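To: home-automation list
Subject: Re: Can any of these things clean a bathroom yet?

On an evening in April, a list member wrote:

> I keep seeing claims that we are a year away from a machine
> that does the housework. I have a small guest house and
> cleaning is my biggest bill. I don't need it to talk or fold
> napkins. Can any of them clean a bathroom sink with a cloth,
> start to finish, and move on to the next room? If the answer
> is no, what is the holdup?

Short answer: not the way you need it done. Parts of the job, yes.

I've been following the Prondus trials at Tridcombe, where they work on single chores. The sink is one of them. The arm has to take the cloth around the back rim, get in beside the faucet, then go down into the bowl.

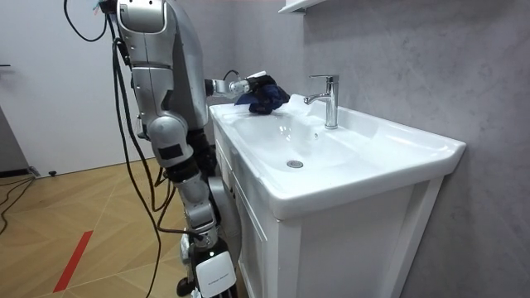
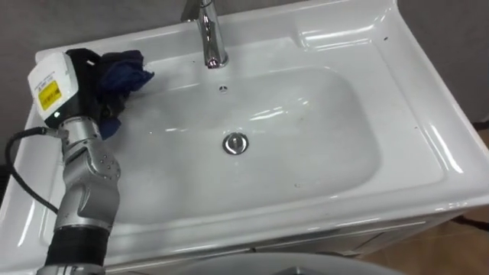
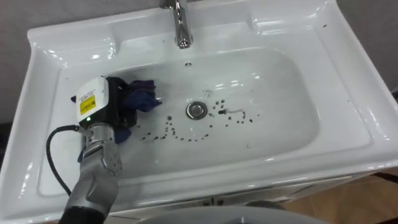
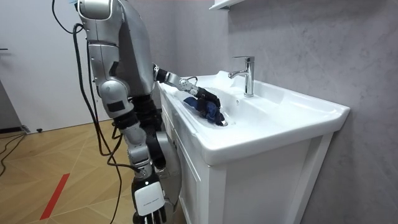
A person does a sink like that in less than a minute and doesn't think about it. You press harder where it's stuck and you turn the cloth over when one side is dirty. You also look again when you're done. Those are the steps I would ask any vendor about.

The rim is the easier part. It is mostly flat and it stays where it is. The bowl is harder because the slope keeps changing under the hand, and a bunched cloth doesn't keep its shape. Grit is worse than a smear. Wipe it the wrong way and you have only moved it up the side.

On your question about going room to room, the people at Osusach told me to plan on 12 minutes a sink with their setup, with 2 people on hand for the first month. They were upfront about it. They also want the rooms to match, same basin and same faucet. I have 5 bathrooms in my building and no two are alike, so I stopped there.

Rinsing the cloth was not in their quote. Neither was the toilet. Ask about both before you ask about price.

If you want to spend money this year, I would look at floors. I run an Obi in the hallways and it has needed 2 repairs, both for the brush. It does one thing and I can leave it alone while it does it.

I'd be glad to hear from anyone who has had a machine wipe down a counter or a basin in a working building, with guests coming in the same afternoon. Please say which cloth you used and who changed it.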